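2025年9月7日 文字整理：小满

第一次听说阿纳尔多·加西亚（Arnaldo Garcia），是因为一个朋友搬家。她把两间卧室的零碎全塞进几个纸箱，到了新家三个月没拆，最后花钱请人来“救命”。来的就是他。朋友后来跟我讲，她原以为会来一个拿着标签机、要她把一半东西扔掉的人，结果那人进门先问了一句：“你平时坐在哪儿发呆？”然后就从那个角落开始收。

我对这句话惦记了很久，春天就约过他一次，没约成（他四月最忙，大家都赶着换季）。这回总算坐到一块儿了，在他住的Stiltstead，一栋临街的老楼，楼下是卖面条的，楼道里全是葱油味儿。我迟到了十几分钟，他正蹲在地上给一只鞋盒剪角。

“别脱鞋，地还没扫呢。”他头也没抬。

我本来准备了满满一页问题，结果前半个小时都在聊鞋盒。

一开始是修表的

阿纳尔多的中文很好，带点南方口音，急起来会冒出几个我听不懂的词。他说自己入这一行完全是拐了个弯。年轻时他在Lultham一家叫Tanabe的钟表铺做学徒，每天跟比米粒还小的螺丝打交道。

“师傅不许我们用抽屉。所有零件都放在浅盘里，拆一块表用一个盘，盘子不能摞。我那时候特别烦，觉得桌子都被盘子占满了嘛！后来有一次我偷懒，把两块表的零件倒进一个深一点的小碗，找了一个下午。”他说着比了个碗的样子，很浅，也就盖得住手心，“就这么浅的碗，我照样找了一个下午。”

铺子后来关了，他去Stirkska帮一家家居小店理货，店主看他摆东西快，介绍了几个熟客，请他上门收拾厨房。收着收着，他发现大家真正头疼的都是小玩意儿：发夹、扣子、备用钥匙、吃剩的药、不知道配哪台机器的线。

“大件谁都会放。床放那儿，柜子放那儿，你还能放错到哪里去？一个家看着乱，你走近了瞧，乱的都是手掌那么大的东西。”

我说我家可不是，我家大件也乱。他笑得前仰后合，说那你得先找搬家公司。

他的工具包

我很好奇他上门带什么，以为会有一套很专业的收纳盒。他把包拉开给我看，里面有一把剪刀、一卷纸胶带、两支笔、一块旧抹布，还有一沓裁好的白卡纸。没了。

“盒子呢？”

“盒子客人家里有。每家都有，没有一家没有的。”他掰着手指头给我数来源：手机盒、月饼盒、装围巾的礼盒、装茶叶的铁罐。他尤其喜欢天地盖的硬纸盒，一个盒子能当两个用，盒身装东西，盒盖当托盘。

“盖子比盒子好用，”他说得很认真，“盖子浅呀，你站着往下看，什么都看得见。深盒子你得翻，一翻，上面的到下面去了，下面的到上面来了，你就永远不知道自己有几个发夹。”

他承认自己刚开始也走过弯路，给客人推荐过成套的分格盒，买的人高兴，用的人不高兴。有一户买了一整面墙的透明小抽屉，贴好标签，漂亮极了，他拍了照，得意了好一阵子。过了半年再去，抽屉里全是塑料袋，发绳和耳钉又回到了洗手台上。“抽屉要拉开，对吧？早上七点多，孩子要迟到了，谁给你拉抽屉啊。”

说到这儿他起身去倒茶，我趁机四下看了看他的屋子。说实话比我想象的乱！书架前面堆着两摞报纸，窗台上有半袋没封口的花生。他端着杯子回来，看见我在看花生，抓了一把递给我。

为什么在床上分

我朋友讲过，阿纳尔多收小东西从来不在桌上分，一定要在床上。我问他是不是真的。

“真的呀，桌子太硬了，珠子啊耳堵啊会弹，弹到地上就找不着了。床是软的，掉下去就停在那儿。而且床大，你可以把东西全铺开，人往床边一坐，腰也不累。”

他有个小讲究：床上要先铺一条毯子，最好是绒面的，小东西不打滑。分完了四个角一提，渣子啊线头啊都兜在里面，拿到阳台上抖一抖就好。我问颜色有没有讲究，他说以前觉得要纯色，花的看着眼晕，后来碰到几个小朋友，死活要用自己的卡通毯子，他也就随他们去了。

“小孩子愿意动手，比什么都要紧。你给他换一条白床单，他觉得是在医院，不玩了。”

他教小孩的办法也很简单。先拿一个盖子，让孩子把“头上戴的”都放进去，就这一个要求。孩子一般会放多，会把毛球、小卡片、没拆封的小礼物也放进去，他从来不往外拿。

“你一拿出来他就不高兴了，他觉得你说他错了。你等一等，等盖子满了，他自己会说，哎呀放不下了。那时候你再问他，哪个不是头上戴的？他拿得比你快。”

我说这也太有耐心了，我对我外甥可做不到。他摆摆手，说他对自己的外甥也做不到，别人家的孩子才行。

那么白卡纸是干什么用的呢？我以为是做标签，其实多半是垫着，有时候竖在盒边上，耳钉一类的就扎在卡纸上面。他从来不主张给小孩的东西写标签。“他自己的东西他认得。写标签是给大人看的，大人看了好去管他。”

关于扔

聊收拾总绕不开扔东西。我问他怎么看，他皱着眉头想了好一会儿，茶都喝了两口。

“我不劝人扔。真的，我不劝。有一位老太太，家里有1,945颗扣子，她自己数的，写在本子上。你让我劝她扔哪一颗？”

他给老太太收了整整三天。扣子没有少一颗，按她说的，按“从谁的衣服上来的”分。有她先生的大衣，有女儿小时候的罩衫，有一堆是邻居给的，单独放一盒。阿纳尔多本来想按颜色分，摆出来多好看呀，老太太不干，说按颜色分她就谁也找不着了。

“她说的是‘谁也找不着’，”他重复了一遍，“她没说什么也找不着。”

我在本子上记下这句话，他凑过来看我写得对不对，然后又说，你把邻居那盒也写上，那一盒最多。

至于包装袋，他倒是有点铁面无私。发饰买回来套着的透明小袋，拆了就该走。“很多人留着袋子，说以后送人还能装回去。你上一次装回去是什么时候？”我一下子答不上来，因为我抽屉里就有一沓。他看我的表情，乐了。

不过没拆封的东西他又不让拆。没拆就是还没轮到它，放在盖子里一起看得见就行，哪天想用了再拆。“你现在拆了，多一个袋子要扔，多一个东西要放，何苦呢。”

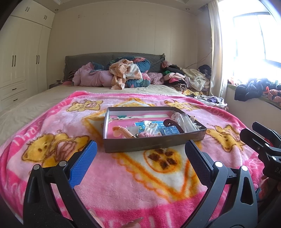

发夹和发圈，他的几条老主意

临走前我逼着他给读者讲点能马上用的（我知道你们就等着这个）。他先说没有，然后一口气讲了一刻钟，我手都记酸了。挑几条写在这里。

抓夹别和发圈混着堆。抓夹有齿，会咬住发圈，你早上一拎拎起来一串。他的做法是抓夹放一头，发圈放另一头，中间随便搁点软的东西隔开，毛球、手帕都成。

电话线那种螺旋发圈，用久了会松，他说拿热水泡一下会缩回去一些，我回家试了，我那根缩了一点点，也可能是心理作用。他还说别把它套在瓶子上收，越套越大。

毛绒的东西不要压在最底下，压久了毛会倒。倒了也没关系，用蒸汽熏一熏，手搓一搓。要是上面缝着皮筋，先看看线头牢不牢，松了就补两针，别等掉下来再找。

带纸卡的耳钉、小夹子，卡片可以先留着，等耳钉戴过几次再说。“有的人戴一只丢一只，卡片留着，少了哪只一眼就知道。”

一个盖子放不下，就再拿一个盖子，可是最多两个。我问为什么是两个，他说他家床头柜就能放两个。原来是这么来的！

还有，收好的盖子放在哪里？他反对放进柜子，主张放在你梳头的地方伸手就能够着的位置。你在床边梳头就放床头，在门口梳头就放门口的鞋柜上，别管好不好看。我朋友家那只至今摆在冰箱顶上，她每天等面包烤好的时候扎头发。

他还没想好的事

快结束的时候，我问他接下来有什么打算，有没有想过开课、出书。他说有人来找过他，要他讲15节，每节一个房间。

“哪有15个房间啊，我自己家才两间。”

他倒是想过在楼下面馆边上摆张桌子，周围邻居谁家有一盒理不清的东西，端过来，他陪着理，不收钱，请他吃碗面就行。面馆老板已经同意了，就是桌子还没找着。他量过，门口那块地方放得下一张小方桌、4把凳子，凳子要能叠起来的，不然挡着人家进门。

我问他第一个想理的是什么。他指指墙角，那里有个饼干筒，盖子都盖不严了，露出一截黑色的绳子。

“那里面是我修表时候留下来的，表带、表扣，还有几个不知道哪来的发条。我搬了三次家，一次也没打开过。”

我说那我现在陪你开？他看看窗外，说光线不行了，下回吧，下回你早点来，别再迟到。走的时候他塞给我两个裁好角的鞋盒盖，让我带回去装头绳。我在公交车上一直把它们抱在膝盖上，怕压坏了。现在一个装了头绳，另一个被猫占了。

最后更新：2025年9月

联系我们 | 版权所有，转载请先来信 | 返回顶部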